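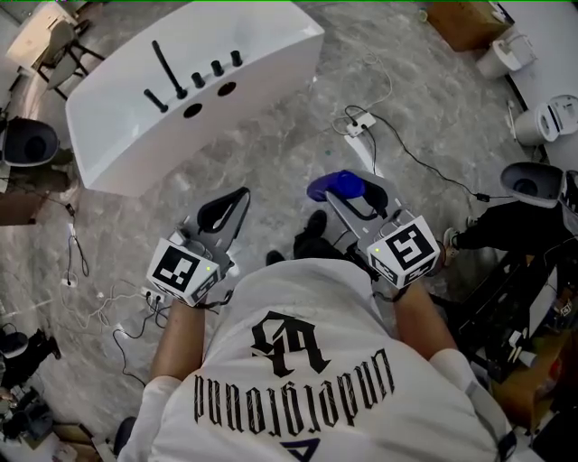
Last updated: 4 Jun 2020

Print | E-mail
Reading time: 2 min

OK so a few of you asked why I went quiet on the Primley stuff. Short thread. We had a fault, it ate most of a week, and I was wrong about it for nearly all of that week.

Background for the new folks: I do handheld gripper demos for bathroom tasks. One gripper in each hand, marker cube on the back of each, and the tracker works out where your hands are from the cubes. Faucets, knobs, toilet lids, all the glamorous stuff.

In March we had 800 good takes. By last week we were up to 1060 and I was feeling pretty smug, so I finally sat down and replayed the new batch.

Right hand: fine. Left hand: jumps. You'd be reaching for a knob, all smooth, and the left hand would hop sideways 9 centimeters and then hop back. On replay it looks like a sneeze.

First guess was the cube working loose. I took it off, put it back on, tightened it way more than I should have. Still hopping!

Second guess was the floor. It's gray marble pattern, all those squiggly veins, and I was SURE the tracker was getting confused by it. Spent an entire evening laying down cardboard. Looked terrible, changed nothing. Sorry, floor.

What fooled me is that the green light on the left cube stayed on the whole time. I'd been reading green as "all good." Green means it has power – that's it. It has no opinion about whether the data is any use.

The real problem was the clock. The left gripper was falling behind the right one, then catching up all at once. Every catch-up was a hop. Restart the left side and it behaves for a while, then starts to drift again.

I wrote to Cosdale (they maintain the sync software) and they had a patch back to me in 5 days. Pretty good, considering my first bug report was mostly swearing about marble.

Then the part I like less. While I was crawling around with my cardboard I had a proper look at the cables. Power strip on the floor, cords running every which way, and me standing over it all with both hands full and my eyes on a bathtub faucet.

Wrist straps are great until you trip. You can't just drop the grippers and catch yourself, they come down with you. I'd never once thought about that.

So new rules at our place: cords go along the wall before anyone straps in, and no live water anywhere near a session until the power strip is up off the floor. Gough has had that second one in their setup notes forever and I skimmed right past it.

Patch is on, and I'm redoing the bad left-hand takes now. If you pulled the Primley batch before today, please toss the newer part and keep the March one.

Somebody asked if the Prikarport version has the same bug. Don't know yet! It uses the same sync code so I'd check your left hand before you trust it. I'll post here once I've replayed mine.

Print | E-mail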